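Aug 25, 2018

"The arm must meet the thing it does not know"

A conversation with Ecaterina Surdu about patience, spoons and the long work of collecting examples

When I arrive at the Dornton building, Ecaterina Surdu is on the telephone with a shop that sells kitchen goods. She wants to know if they have more of a certain spoon. They do not. She thanks them very politely, puts down the telephone and says to me: "Now I must make friends with another spoon."

She is the person responsible for the example collection at Drimulham, a small company which teaches robot arms to do household tasks. Her group does not write the learning program. That is done one floor higher, by people she calls "the upstairs". Her group makes what the program learns from: one attempt after another, performed by a human who guides the arm, recorded from beginning to end, named and stored. The present collection is called Gillero. On the morning of my visit it holds 898 recorded attempts that have passed the check.

I ask her if this is a large number.

"For the upstairs it is a small number," she says. "For my shoulders it is a large number."

She came to this work from another side. For six years she was a teacher of weaving in an evening school, and she says that the two occupations are closer than one thinks. A beginner at the loom watches the hands of the teacher and copies everything, also what has no purpose. If the teacher scratches her nose before each row, the beginner will soon believe that this belongs to the weaving.

"The machine is the same," she says. "In the first months I had a habit. Before I lowered the gripper I always made a little stop, to breathe. I did not know that I did this. Then the upstairs trained the first version, and the arm made a little stop. It does not breathe, but it made the stop. Everybody looked at me."

After this, the operators began to watch each other's recordings once a week, in the small room with the bad projector. Vesela Bošković, who joined the group last October, tells me she was frightened of these meetings in the beginning. "You see your own hesitation very big on the wall," she says. "I wanted to go home. Now I find it useful, and I bring cake." Her own habit was to approach everything from the left side. She had to place a strip of tape on her control handle to remind herself of the right.

We go down a corridor to the collection room. There is a kettle in front of the door and a list on the door itself, with the names of the operators and the hours of each. A shift of guiding is 40 minutes, then there is a pause, and Surdu is strict with the pause. I ask what happens after 40 minutes.

"You become elegant," she says. I do not understand, and she explains. A tired operator wants to finish, so she finds the shortest way, and the shortest way is beautiful to look at. But it has no corrections in it. "We need the corrections. If the spoon comes too high, I want to see how the person brings it lower. A collection with only perfect movements teaches the arm what to do when all is perfect. And then one morning the bowl is two centimetres more to the left, and the arm pours on the table with great confidence."

This was a serious discussion in the company. Hanane Ezzat, who checks the recordings, was of the other opinion for a long time. In her previous work she checked printed forms, and a form with a correction on it was a bad form. In the first round she rejected 277 attempts, many of them only for being clumsy. Surdu went to her desk and they looked through the rejected ones together, and this took most of a week.

"We did not agree on everything," Ezzat says when I speak with her later. "There are recordings which are clumsy and useful, and there are recordings which are clumsy and nothing else. I still say that the second kind exists. Ecaterina is a kind person, she sees some use in all of them." In the end they wrote a rule with two parts. An attempt may contain any number of corrections, if the operator arrives at the goal. An attempt which does not arrive at the goal is kept also, but under a separate name, and the upstairs may ask for it.

Did they ask for it? "Twice," says Surdu. "I was very satisfied both times."

I would like to know how a task is chosen. She says that the choice is made on paper first, and that the paper is always wrong. The scooping task was planned as an easy one, a rest between two difficult ones. A scoop goes into a bowl, it comes out, it goes to another place. On the paper this is three lines.

"But what is in the bowl has no shape of its own," she says. "A cup is today the same cup as yesterday. With grains, you take one spoon and already it is another hill. There is a hole where you were. Do you go again into the hole? A child does it and digs to the bottom. An adult goes to the side, where it is high, and does not think of it. How do I show to the arm this not thinking?"

Her answer was to ask the operators to begin from every possible state: bowl full, bowl half full, a hill on one side, a valley in the middle. Between two attempts somebody changes the surface with a finger. It is a slow method and the upstairs complained of the speed. She invited one of them, Anca Dinu, to come and guide the arm herself for one afternoon.

"I was terrible," Dinu tells me, with good humour. "I had looked at the numbers of the joints for a year, and I could not bring a spoon into a bowl. After that I did not write any more messages about speed." She has come back several times, and some of her attempts are in Gillero under her own name. Ezzat passed them. "With corrections," Ezzat adds.
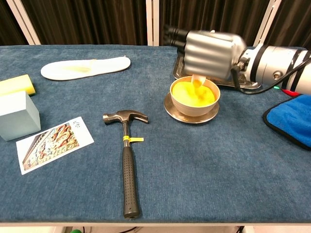 Then there is the matter of the other things on the table, the ones which have no part in the task. Surdu calls them the neighbours. She is fond of this subject and speaks of it for a long time, while her tea becomes cold.

"In the beginning we worked on a clean table. It was very nice, like a table in a hospital. The arm learned to scoop in four days and all were happy. Then I laid down my scarf next to the bowl, because I was warm, and it could not do it any more. It had learned the clean table together with the scooping. For the machine this was one thing."

So now the table has neighbours, and they are changed according to a plan that hangs inside the cupboard. There must be something hard and something soft, something with a pattern, something with a strong colour. A hammer is a good neighbour, she says, since it has metal that shines and a handle that does not. A picture card is good, it is flat and full of detail, and the program must learn that all this detail means nothing for the work. An insole of a shoe is good because no person would expect it beside a bowl.

"A kitchen is not in order," she says. "My kitchen is not. Yesterday there was a bicycle pump near the bread."

The operators bring neighbours from home, and there is a box for them under the stairs. Lempi Laitinen, the oldest in the group, repaired sewing machines before she retired for the first time ("the retirement was boring," she says) and she is the one who keeps the box. She refuses what is too similar to something already inside. She has refused three sponges this month. She also asks for things that reflect the light, which the others like less — a shining surface shows a different picture each time the arm moves over it, and the early versions of the program were easily disturbed by this. Laitinen thinks this is exactly why one should have them. "If it is afraid of the dish, give it the dish," she says.

I ask Surdu what she would do differently if she could begin again. She thinks about it and pours away the tea.

"I would write down more," she says. In the first weeks they recorded the movement and the cameras, and nothing about the person. Later the upstairs wanted to know which attempts came from the same hand, and it could not be found out any more, except by those who recognised the style. Laitinen recognised a good part of them. The rest carries the name "unknown" and will always carry it.

And she would choose the spoon with more thought. The scoop is fixed under the gripper, and the one they began with came from a drawer in the company kitchen. It broke in spring. The next one was a little longer, and the whole group had to learn again where the tip was. Her colleague at Awasthi, a company that does similar work with laundry, advised her to buy twelve of everything on the first day. "He told me this in the second year," she says.

The next collection will be about closing lids. On the paper it is two lines. She shows me the paper, and somebody has already written in pencil on the margin: what if the lid is upside down? The handwriting is Ezzat's.

At the end of the visit I am permitted to guide the arm. I bring the spoon down, I touch the edge of the bowl, I go up, I go down again, and some of it falls beside. I excuse myself. Surdu is already writing in the list. She asks me how my family name is spelled, and if I have time for one more before the bus.

Recent conversations
A bridge painter on wind and brushes
Two sisters and their school for piano tuners
What the night baker hears on the radio
Learning to read maps at seventy
The man who repairs umbrellas by post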